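Nomville abre un grupo de apoyo para familias con demencia

Junio de 2020

El centro de día Pelkonen estrena en agosto un grupo para quienes cuidan en casa a un familiar con demencia. 22 plazas, 7 sesiones - todas por la tarde. Gratis.

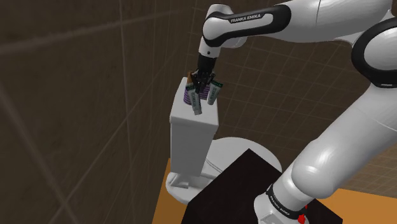 Brazo Franka Emika sobre un recipiente morado. Imagen generada por ordenador.

Se hablará de sueño, de culpa y de como pedir ayuda a tiempo. Casi 50 familias ya han preguntado, asi que habrá lista de espera. Inscripción por teléfono o en recepción.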